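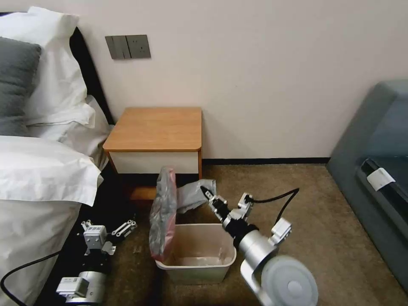
Wastebasket and bag, brown carpet.

Family Papers Safety Checklist, with my comments
For anybody looking after the Pawłowska line records, or really any household with boxes of old paper in it

I put the first version of this together for the cousins who took home a share of the boxes when we split up the collection, and it has grown every year as people wrote back with questions. The idea is that you go through it once in February, when the heat has been running for months and the air in most houses is dry as toast, and then again in August when it's the other way around. Print it out, mark each line OK, FIX or ASK, and mail or scan it back to me. My remarks come after each item. Skip them if you're in a hurry, though I hope you'll come back to them with a cup of coffee.

SECTION A. WHERE THE BOXES LIVE

A1. Boxes are on an inside wall, off the floor.
Comment: A closet shelf in the middle of the house is lovely. Please, no basements and no attics, even nice ones. The Endard letters spent a good many years in an attic before they came to me, and the ones on top of the stack are so brittle now that I only open them when I have to.

A2. No water pipes, washing machine or bathroom directly above.
Comment: Go upstairs and look. I mean it! You'd be surprised how many of us couldn't say what is over our own hall closet.

A3. Nothing heavy is stacked on top of the boxes.
Comment: Two boxes high is my limit, and the photo boxes should always be the upper one. Christmas decorations don't count as light.

A4. Temperature and humidity written down.
Temperature: ______ Humidity: ______
Comment: A cheap dial from the hardware store is fine. Somewhere between 35 and 50 percent humidity is comfortable for paper, and steady is better than perfect. If your number jumps a lot between February and August, mark it ASK and we'll talk it over.

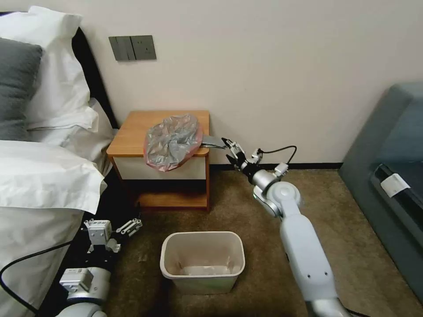 A5. No direct sun on any box, album or framed piece.
Comment: This goes for the big framed chart too. If you have one of the hand-lettered copies, it should be hanging where the sun never reaches it, and if you can't find a spot like that, hang a color copy and put the real one away flat. The brown ink on mine has faded to the point where the Carnora branch is hard to make out, and I have only myself to blame for that sunny stairway.

SECTION B. THE PAPERS THEMSELVES

B1. Count matches your inventory sheet.
Comment: The whole collection comes to 637 items, counting each letter with its envelope as one. Your own sheet shows only your share. If you come up one short, look inside the neighboring folders before you panic — thin papers love to slide in behind each other.

B2. No paper clips, rubber bands, staples or sticky notes.
Comment: Rusty clips come off with a bit of stiff plastic slipped underneath, very slowly. If a staple won't budge, leave it and mark FIX.

B3. Folders are acid-free and not overstuffed.
Comment: I still have folders left from the pack of 200 we all chipped in for, so just ask and I'll send you a bundle. A good rule of thumb is that the folder should close without bulging. If it smiles at you, split it.

B4. Photographs are in sleeves, never in the old sticky-page albums.
Comment: If a picture doesn't lift easily, don't pull. Photograph the whole page where it is and let it be.

B5. Names are written in soft pencil on the back edge, or on the sleeve.
Comment: No ballpoint! And please put a question mark where you're guessing. We spent a whole winter chasing a great-uncle at the Clurkel mill because somebody long ago had guessed in very confident handwriting. 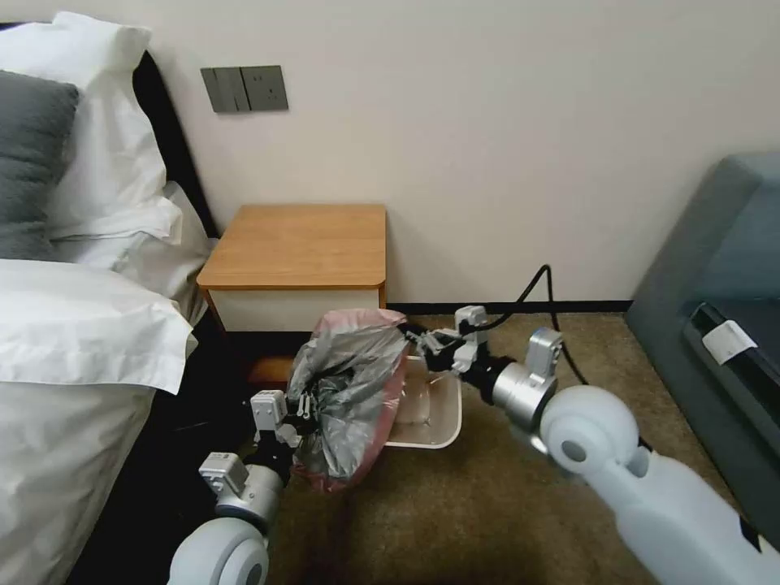

B6. Signs of insects, mice or mold.
Comment: Look for little holes, fine dust at the bottom of the box, or a fuzzy bloom on the covers. A musty smell on its own is not an emergency, but move that box away from the others and write to me the same day. Please don't wipe or spray anything.

SECTION C. COPIES

C1. Every item in your share has been scanned, front and back.
Comment: Backs matter. The only proof we have of the move to Carnora is a note on the back of a feed bill.

C2. Scans are kept in two places, and one of them is outside your house.
Comment: A drive at your sister's counts. We passed 1,000 scans last year, and I would hate to do even a tenth of them over.

C3. You have opened a few of the files this season to see that they still work.
Comment: Pick five at random. Two minutes, tops.

SECTION D. IF SOMETHING GOES WRONG

D1. Somebody else in the household knows which boxes to carry out.
Comment: People first, pets second, and the boxes only if there's plainly time. I have mine marked with a strip of red tape.

D2. Wet paper plan is taped inside the lid.
Comment: Don't try to peel wet sheets apart. Bag them, freeze them and call me, even at 3 in the morning.

D3. Smoke alarm nearest the boxes tested.
Comment: Press the button. While you're up on the stool, do the others too.

RESULTS FROM LAST TIME
There are 21 items on the long form, which has the extra lines for negatives and tapes, and most households had everything marked OK except for humidity. Sleeves are still behind in two homes. I'm sending more. 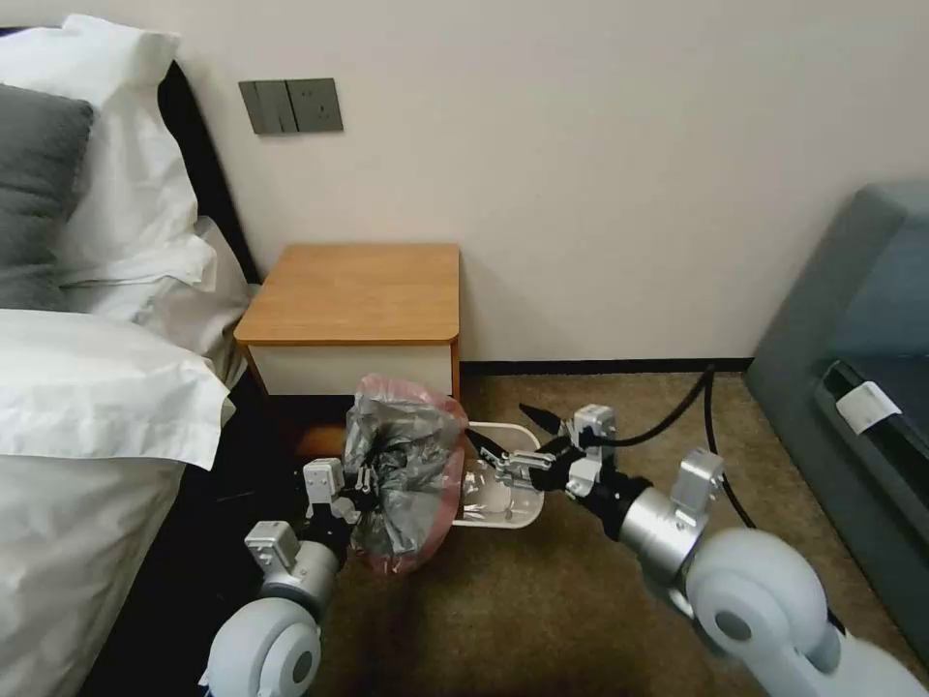

Bed, nightstand and gray wall plate.

Send your sheets in by the end of the month if you can, and put your inventory sheet in the same envelope. If you've added anything to your share, even one postcard, give it the next number in pencil and tell me where it came from and who had it before you.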